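4.2 Care and adjustment of the hand-held grippers

The grippers were treated as a single cell made up of the tool, its charging dock and a small bench in the Murlow workshop where all repairs were done. Kumudini Pathirana kept the bench, and a tool could go back out only once its sheet had been signed there. Early in the work, tools were adjusted wherever they happened to be, often by whoever was holding them, and the jaw settings drifted apart from one unit to the next. Moving all adjustment to one bench removed most of that spread.

Each tool has two mirrored fingers mounted on top of a ribbed housing. A finger carries a linkage arm held by two pivot pins at the lower end and two smaller pins at the upper end, with a flat grip pad at the tip. Wear was found mainly at the lower pins. A worn lower pin lets the arm rock sideways, and the pad then meets its partner along one edge. On thick cloth such as towelling this made little difference. On thin knitted fabric it led to slips, usually at the moment the garment was lifted clear of the surface.

The service interval was set at 200 hours of use. At each service the pads were taken off and wiped, the pins drawn and checked for scoring, and the two arms closed by hand against a paper strip. If the strip pulled out from any side, the pads were refitted and the test repeated. Pins were replaced in pairs, left and right together, even where only one showed marks. Loose threads and lint were brushed from the linkage at the end of every session - a job of a minute or two which the operators did themselves.

Figure 6. Gripper with blue pads, jaws open, over dark clothing on a bed.

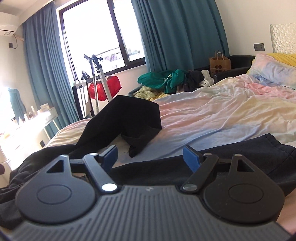

How was a tool checked between services? The operator closed the jaws slowly three times at the start of each session and looked for any gap along the pad faces, and a tool that failed was swapped for a spare and sent to the bench.

Of the 74 tools returned to the bench during the trial, 30 needed new pins. The remainder were put right by cleaning or by refitting the pads. Ashraful Munshi repeated the strip test on every returned tool before it was opened, so that faults caused by handling on the bench could be told apart from faults brought in from the homes. The readings were entered on the same sheet as the service record.

Pad replacement proved harder to schedule. The pads glaze with use and lose grip, but the rate depends on the cloth being handled, and hours of use alone were a poor guide to it. We settled on a simple pull test with a cotton sample clamped between the pads, carried out at each service. Pads that let the sample slide were discarded. Pads from the second batch, supplied by Banen, were slightly thicker than the first and needed the closing stop to be backed off by a quarter turn. Mixed pairs were not allowed.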